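Truvircombe Players' Forum
Minutes of the meeting held on September 18, 2024

Present: Rehema Temba (chair) and members as signed in.

1. Minutes of the August meeting
Agreed with one correction. The Bramard withdrawal limit is 1,000 a week and not 500.

2. Complaints about Namo
Three more members reported late payments from the Namo online casino. The longest wait was 22 days, for a slots win of 822. In each case the site asked for proof of address after the withdrawal had been requested, and then asked for it again. The chair has written twice and had one reply, which did not deal with the delay. It was agreed to move Namo to the "not recommended" list and to review this if all three are paid.

3. Gachanja bonus terms
The welcome bonus now has to be played through 40 times, up from 30. The old figure is still on our review page. Rehema to change it this week.

4. Bramard
No new complaints. Live chat was slow at weekends. Rating to stay at 3 out of 5.

5. Review pages
Members asked for the date of the last check to go at the top of each review. Agreed. Older reviews to be done as time allows.

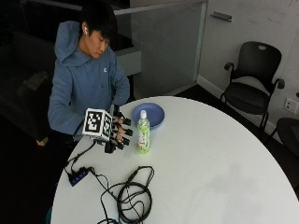

The big round white table 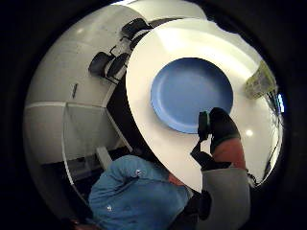
6. Safer gambling links
Two links on the help page are dead. To be replaced before the next newsletter.

7. Any other business
A member asked if poker rooms could be covered. Held over to the next meeting.

The meeting closed at 8.40 pm.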